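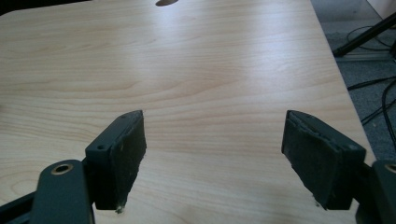

Last updated: 17 November 2025

Moving an aquarium across two counties (and what I'd change)

Posted in February by Wael Ait Brahim

So we moved house. If you've been reading for a while you know we'd been threatening to do it for years, and this winter we finally signed for the place in Nollcombe and had to face the thing I'd been putting off, which was the fish tank. The couch, the beds, the 108 boxes, all fine, that's what movers are for. But a 40 gallon tank with live plants and a bunch of grumpy loaches in it? I called three companies and two of them flat out said no.

The third was Kemppainen, and they were great on the phone. They'd carry the tank, empty and dry, and the stand as a separate item, but they wouldn't carry water, gravel, plants or anything with a pulse. Fair enough! Their insurance doesn't cover animals and the guy told me so right up front, before I'd even asked about a price. I'd take that over a cheerful yes and an argument at the other end.

I'd been talking to Ehab Soliman, who moved his own tank last year, and he told me to treat the whole thing as a separate move from the house. Different day if you can swing it. We couldn't, so we went for the tank first thing in the morning, before the truck showed up, and that meant getting up at a time I don't want to talk about.

What I did the week before: stopped feeding two days out, did a small water change, and bought buckets. So many buckets. Get ones with lids that snap down all the way around, and don't use anything that has ever had soap in it. I also begged a couple of foam coolers from the grocery store fish counter, and those were better than anything I paid for. They hold the temperature really well and they stack. 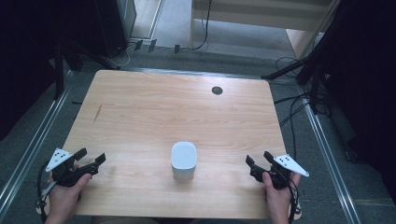

The morning of, I drained about half the tank into the buckets first, while the water was still clear, and only then pulled the plants and driftwood. Do it in that order. Once you lift the wood everything on the bottom comes up with it and you're catching fish in soup. Plants went into plastic bags with a splash of water. The filter sponges went in a tub with tank water, no lid, because the good bacteria in there need air and they're the part you really can't replace in a hurry.

Then the fish. The tetras took five minutes. The loaches took most of an hour, and I said some things my mother reads this blog too often for me to repeat. I put them in the coolers with the lids on loosely, and they rode up front with me with the heater running and the radio off.

The gravel I'd planned to leave in the tank. Ehab talked me out of it and I'm so glad he did. Even a thin layer weighs a ton, and all that weight shifting around on a glass bottom is how seams go. It went in buckets, half full each, and I could still barely lift them (ask my back).

At the other end, the stand went in first, and I checked it with a level before the tank went anywhere near it. The new floor slopes toward the window, not a lot, but enough that I had to shim the front two feet. I used a Cisent shim pack I had left over from the washing machine. Tank on, gravel in, old water in, then new water with conditioner, filter running, heater on. Fish went in last, after dark, with the lights off. Everybody made it except one shrimp, and I'm not totally sure he was with us when we left.

Total time from first bucket to last fish was 14 hours. I ate one sandwich. 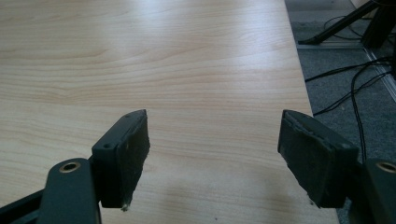 What I'd do differently

Label the buckets! I had old water, gravel and filter stuff all in identical white buckets and opened every single one twice.

Pay for the extra crate. Kemppainen offered a wood crate for the tank and I said no to save money, then wrapped it in every comforter we own and worried for the whole drive. It was fine. I'd still pay for it next time.

Test the tap water at the new place ahead of time. Ours is a lot harder than the old house and I found that out with the fish already in coolers. Fill a jar when you pick up the keys.

And book the movers for the afternoon. They were very nice about waiting in the driveway, but I could feel them waiting.

Next post is probably the kitchen, where the Gustumetti range we were so excited about doesn't fit the gap.

This site uses cookies to remember your comment name and count visits. By continuing to read you agree to this. Accept | Manage settings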